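Software Engineer, Manipulation Planning and Control
Flulik Robotics, Drisport
Full time, two-year contract with the option to extend
Posted 2022-03-24

Flulik writes the software that runs Jorkik, our planning and control stack for two-finger grippers. We are hiring one engineer to work on the layer between perception and motion: taking a pose estimate and a learned policy's output and turning both into a path the arm can follow safely.

What you will do
Maintain the trajectory planner and its test suite - 700 cases at present, 77 of them marked slow and due for a rewrite.
Reduce delay between the camera feed and the controller.
Build tools for replaying and labelling hand-held gripper demonstrations.
Review code from the perception team and have yours reviewed in return.

What we are looking for
Solid C++ and Python, and a working knowledge of kinematics.
Experience with fiducial marker tracking or camera calibration.
Clear written English. Our design notes are read by people in both offices.
A degree is welcome but not required. Experience with imitation learning is useful - we can teach the rest.
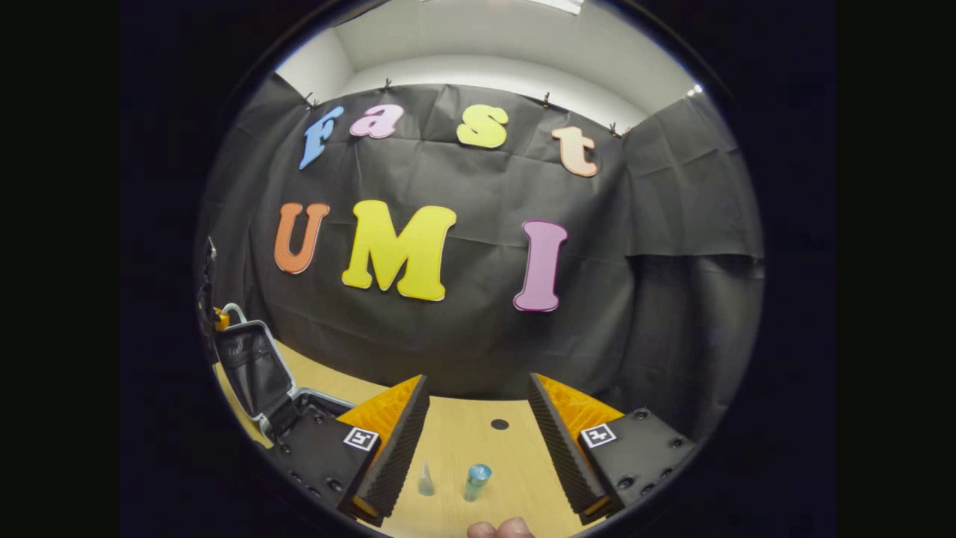
Tabletop work with the hand-held gripper. Each finger carries a square marker.

Conditions
The team is 29 people. You would report to the planning lead at our Cárdenas Street office, with up to 2 days a week from home. Relocation help is available within the country.

To apply, send a resume and a link to some code you have written through the careers page. The position starts in September.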